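Brown paper, and what to do with small plastic parts

I have been sorting the parts drawer since April, an hour at a time in the evenings, and have settled on a method I can stand by. The drawer held the remains of several projects: two Pimico shelf kits, the Melitus lamp I took apart and never rebuilt, and a quantity of plastic fittings with no label at all. Everything had been tipped in together at some point. I can't blame anyone else for that.

The first attempt was done directly on a white table top. This does not work. Most of the unlabelled fittings are white, and a white clip on a white surface is found by putting your elbow on it. I then tried a dark towel, which was worse in a different way, as the black caps vanished and anything with a tab caught in the loops.

Brown paper is the answer, or at least mine. It sits between the two colours, so both show. It needs to cover most of the table and lie flat. I bought a roll from Triệu for packing parcels and had plenty left over. If it curls, roll it the other way overnight.

The procedure is as follows. Tip out a small amount, spread it so that nothing overlaps, and pick up one part at a time. Decide what it is before you put it down again. If you can't decide in the time it takes to turn it over twice, it goes in the unknown tub and you carry on. The unknown tub currently holds 17 parts, down from a good many more.

Curved parts are the awkward ones. A flat washer stays where you leave it, but a U-shaped piece will stand partly up on its ends and look like something else depending on the side you come at it from. Short cylinders are nearly as bad, as they roll.
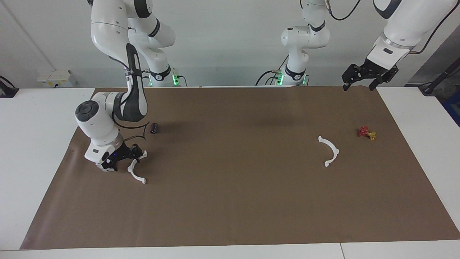
Tida wrote in to say that curved clips should be sorted by the gap between the ends and never by overall length, as the gap is what decides whether they fit anything. The comment went on to suggest a set of test rods, cut from dowel, at 16 and 19 mm, and throwing out whatever fits neither.

I have tried the first half of this and it is sound. Measuring across the gap split my pile of clips into two clear groups and a few odd ones, where measuring end to end had given me a smear of sizes with no obvious breaks. I used calipers, having no dowel to hand, but a rod would be quicker for a large batch. I won't be throwing out the odd ones yet.

On containers – I have gone back to plain tubs with lids. The divided trays look tidy, but the dividers lift when the tray is tilted and the small parts migrate underneath. Each tub gets a strip of masking tape with the size in pencil. Pen smudges on the tape I have, and pencil can be altered when I find out I was wrong.

The remaining job is screws. There are 200 in the first jar alone, mixed thread, and I intend to do them on the same sheet of paper with a magnet and a thread gauge. The lamp can wait until those are finished. I still haven't found its second foot.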